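Plameck releases Birnholm 2, a free tool for checking database queries before they reach production

For immediate release, March

Plameck, a small software company which makes tools for people working with relational databases, today releases the second version of Birnholm. Birnholm reads the SQL queries in a project and warns the developer when a query can become slow, can lock a table for a long time, or can give a different result than the one expected. The new version is free for all use, also commercial, and it can be downloaded from the Plameck website from 10 a.m.

The first version of Birnholm could check only single files. The user had to point the program to a file, wait for the report and then open the next one. In the new version the whole project is read at once, with the migration files included, so the program knows how the tables look at each step. If a column is renamed in one migration and an old query still uses the former name, Birnholm tells it before the tests are started.

Birnholm 2 comes with 154 rules. In the first version there were 13. Most of the new rules were written after requests from users, who sent us queries that had caused trouble at their work. Some of these queries were very long, and we thank everybody who took the time to remove the private data from them before sending.

Each rule has its own page in the manual. The page shows one query which breaks the rule, one query which does not, and a short text about when it is fine to ignore the warning. We think this last part is important. A full scan over a table of 1000 rows is mostly no problem, and a developer who gets a warning for every small thing will soon stop reading them. For this reason the user can now give the expected size of each table in the settings file, and the rules about speed take this size into account.
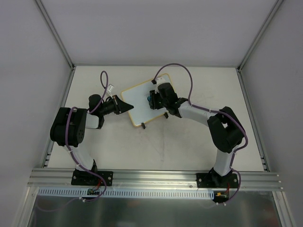 The settings file itself is also changed. Before, it had to be written by hand, and many users told us that they copied it from one project to the next without knowing what all the lines meant. Now the command "birnholm init" looks at the project, asks a few questions and writes the file. Old settings files can still be read, but the program shows a message with the lines that should be updated. We plan to keep this support for the whole life of version 2.

One of the first companies to use the new version in daily work was Gendent, which makes booking software for dental clinics. Their database has grown over many years, and several teams write queries against it. During the test period Gendent ran Birnholm on every change before it was merged. The company reports that the rules about missing join conditions and about updates without a WHERE clause were the most useful for new colleagues, while the more experienced developers looked mostly at the rules about indexes.

"We had a long document with advice about SQL, and everybody agreed with it, but few people opened it when they were in a hurry," the database team at Gendent writes in its report. "Now the advice comes at the moment when the query is written. We still have discussions about some of the rules, and two of them we have switched off."

The part of the program that reads the SQL text has been built again from the beginning. It is based on the Shojaei parser, an open source project which Plameck has supported since the first version. All corrections made during this work have been given back to the project. The parser understands common table expressions, window functions and nested transactions – these were often skipped by the old version with only a short note in the log.

Birnholm runs on Linux, macOS and Windows. It does not need a connection to the database, and it sends no data out of the computer where it runs. Teams who want to compare the warnings with real query plans can export the plans to a file and give this file to the program. This function is still marked as experimental, and we are glad to receive reports about plans that are not read correctly.

Paid support is available for companies who need help with the installation or who want to have their own rules written. The price depends on the number of projects. Existing support customers move to the new version without extra cost.

About Plameck

Plameck develops tools for database developers and administrators. Besides Birnholm, the company offers courses in query writing and schema design, online and at the customer's office.

Press contact

Questions from the press can be sent through the contact form on the Plameck website. Please choose "Press" in the subject field. Logos and screenshots of Birnholm 2 are available on request.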